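Section 4: Setting Up a Game on the Goltness Courtside Scoring Console

Read this section before the first game of the season. It covers rosters, the clock, fouls and the end-of-game report. Charging and wall mounting are in Section 2.

4.1 Loading the rosters

1. Press and hold POWER until the home menu appears.
2. Choose NEW GAME, then select the home team from the list.
3. Select the visiting team. If it isn't listed, choose ADD TEAM and type the name.
4. Check each jersey number against the paper lineup. Up to 13 players can be active for each team.
5. Mark the five starters with the star key.
6. Press SAVE ROSTER.

Note: The console stores 362 player names. When the list is full, new names are refused until old ones are deleted under TEAMS > CLEAN UP. 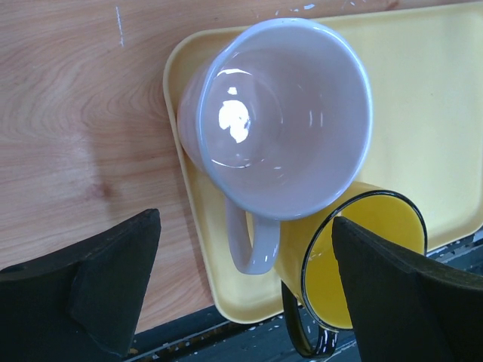
Can I change a jersey number after tip-off?
Open ROSTER during any dead ball, highlight the player, and press EDIT. Points and fouls already recorded stay with the player under the new number.

4.2 Setting the clock

1. From the game screen, choose CLOCK.
2. Enter the period length. The factory setting is eight minutes.
3. Enter the halftime length in seconds. The factory setting is 300.
4. Set the shot clock to ON or OFF. Many youth leagues play without one.
5. Press TEST HORN once and confirm that both benches can hear it.

Caution: Do not change the period length while the clock is running. The console will stop the game clock and reset the shot clock, and the remaining time has to be entered again by hand.

If your gym uses a Heitmann wall display, connect the cable before step 1. The display copies its settings from the console only at start-up.

4.3 Recording points and fouls

1. Press the team key, HOME or VISITOR.
2. Press the jersey number.
3. Press 1, 2, 3 or FOUL.
4. To correct a mistake, press UNDO. Each press removes one entry, starting with the latest.

Team fouls reset at the end of each period unless you select BY HALF in the rules menu. Check which rule your league uses. The Altemdale league, for one, counts by half.

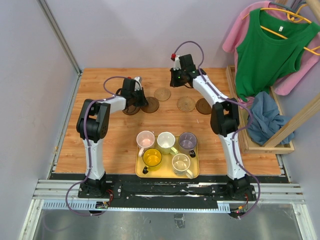 Two arms and five woven coasters on a wooden tabletop.

4.4 Closing the game

1. Wait until the referee confirms the final score.
2. Press END GAME twice.
3. Enter the names of the scorer and the timer. Both must be filled in, for example Uriel Cuautle and Crisóforo Esquivel.
4. Choose SEND REPORT or SAVE TO CARD.

Caution: A closed game cannot be reopened on the console. Corrections after this point are made in the Mendden desktop program, under GAMES > AMEND.

Note: The memory card holds 1,868 game reports. Copy them to a computer before the new season starts in September, then erase the card under SETTINGS > STORAGE.

For error codes, go to Section 7.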